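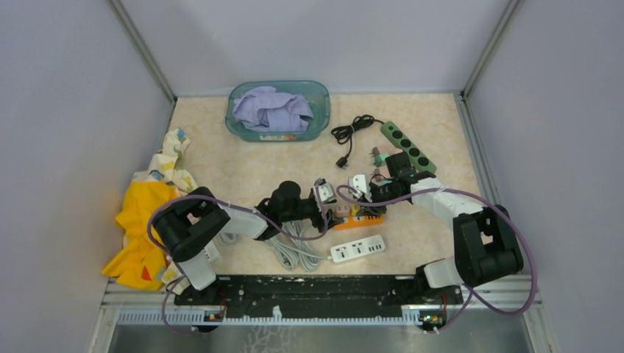

What does a bank do with your money?

Say you have 10 dollars. Birthday money. You take it to the bank, they type it in, and now your account says 10. So is your bill sitting in a drawer with your name on it? Nope! It goes in with everybody elses.

Banks keep some cash ready for people who want theirs back. A lot of the rest gets lent out.

What's a loan?

Money you borrow and pay back later. Maybe Uldis Pärn wants to fix up his bakery in Inbridge. New oven, 4,000 dollars. He only has 2,000. So he asks the bank for the other half – and pays it back in small bits every month.

He also pays extra. By the end, around 200 dollars more than he borrowed. That extra is called interest. It's the price of using somebody else's money.

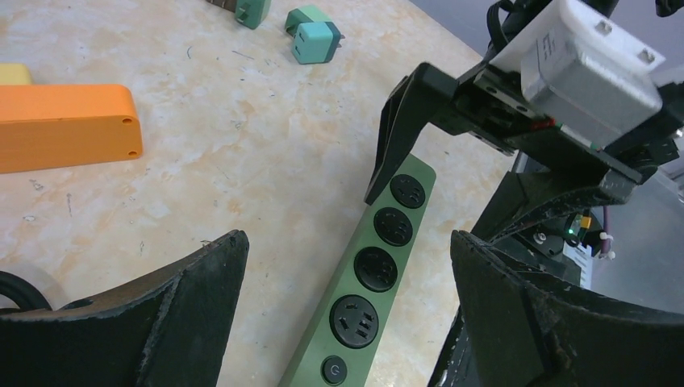
Do I get interest too?

Yes, if you have a savings account! The bank is using your money, so it pays you a little. Usually less than it charges Uldis. The diffrence helps pay for the bank's workers, its buildings, its computers. All that stuff.

What if he can't pay it back?

It happens. So the bank asks questions first. How much do you earn? Do you owe money already? Did you pay on time before? Sometimes it says no.

Words to know

Deposit – money you put in
Withdraw – take money out
Balance – how much is in your account now

Ask a grown-up to show you a bank statement. Find the balance.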